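仿真里夹爪每次下料盘都报碰撞急停,真机却偶尔漏报

发表于 2022年1月 | 版块:仿真与离线编程

楼主 灰豆浆
先说情况。单臂上料工位,多指夹爪从黑色浅料盘里取小块零件,放到旁边导轨夹具上。项目代号 Plondska,仿真先跑通再上真机。
仿真跑了50个循环,有43个在下探阶段触发碰撞急停,报的都是同一条:末端与料盘干涉。把料盘的碰撞体关掉就全过,但这么交出去我不放心。
更麻烦的是真机。同一套轨迹,真机上有2次指尖蹭到盘沿,控制器没停,继续往下走,最后把盘子推歪了。人当时在围栏外面,没伤到,夹爪一根手指的外皮磨掉一块。
两个问题:仿真为什么报这么多,真机为什么该报的不报。

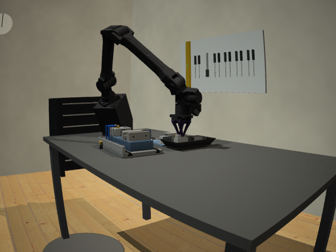 仿真工位,夹爪下探到料盘取件的位置

楼主 灰豆浆
补充:料盘模型是从 CAD 直接导的,没做简化。导轨上的蓝色块和两个浅灰金属块另有碰撞体,没报过错。

2楼 老钳工不老
料盘的碰撞体是什么类型?如果导入时默认做了凸包,浅盘就被填成一个实心块了。手指往里伸,在引擎看来就是插进实体里。这个坑我踩过不止一次。

3楼 Yimyam
同意楼上。不过全凸包的话应该50次全报,他还有7次能过,不太对得上。

4楼 灰豆浆
回2楼:刚看了,确实是凸包。
回3楼:那7次取的都是堆在最上面的零件,夹爪停得高,可能没碰到包络。

5楼 Yimyam
那就对上了。改成凸分解,或者自己拿五个薄盒子拼一个盘,底一个、边四个。我习惯后一种,算得快,边厚也好控制。

6楼 晚班接线
仿真那边好办,我更关心真机。漏报一般是碰撞检测灵敏度调低了,或者末端负载没填对。你们换过夹爪没有?

7楼 灰豆浆
换过,去年6月从两指换成现在这个多指的。负载参数我以为同事改了,同事以为我改了。

8楼 晚班接线
那先别跑了,停下来重新辨识负载。负载填错,力矩估算整个是偏的,为了不误报,现场的人通常会顺手把阈值调高,一调高就该停不停。你去翻一下参数修改记录。

9楼 老钳工不老
不太同意把锅全给负载。指尖蹭盘沿这种接触力很小,手臂又是伸出去斜着的姿态,靠关节力矩估外力,本来就未必分得出来。负载填得再准也可能漏。要可靠就得加腕部力传感器,或者料盘底下做到位检测,盘子一动就停。

10楼 晚班接线
盘子都推歪了,力不算小了吧。

11楼 老钳工不老
看盘子怎么固定。没固定的话,轻轻一推就走。楼主说一下?

12楼 灰豆浆
没固定,就放在桌面上,靠胶垫。

13楼 Ha-neul Yeo
我们 Janon 线上也出过类似的事。当时处理了三样:料盘加定位销;下探最后一段限速;下探时单独启用一组更灵敏的阈值,离开料盘再切回去。之后没再推歪过。但要说明一点,控制器自带的碰撞检测不能当人员防护用,围栏和门锁该有还得有,不要因为灵敏度调好了就让人站进去。

14楼 晚班接线
13楼最后一句支持。有的现场把碰撞检测当安全功能写进风险评估,验收时被打回来。

15楼 灰豆浆
查了记录。481号修改,阈值被调高过一档,备注写的是“误停太多”。没有签名,时间就在换夹爪之后没几天。负载参数还是旧夹爪的。

16楼 晚班接线
果然。

17楼 老钳工不老
行,这条我认。定位销还是要加。

18楼 灰豆浆
进展:料盘碰撞体换成五个盒子,仿真再跑50次,报了2次,都是取贴着盘边的零件,手指张开时碰到盘沿。这两次我认为是真干涉,准备改抓取角度,不打算放宽检测。真机负载重新辨识完了,阈值改回原值,低速空跑没有误停。定位销在等加工件,到货前真机不跑自动。

19楼 Anard
贴边零件那个,可以让手指先收窄再下探,不一定要改角度。角度一变,放到夹具上的姿态也要跟着重新算。

20楼 灰豆浆
先试收窄。磨坏的那根手指也申请换了,换完再辨识一次负载,结果回头贴在这里。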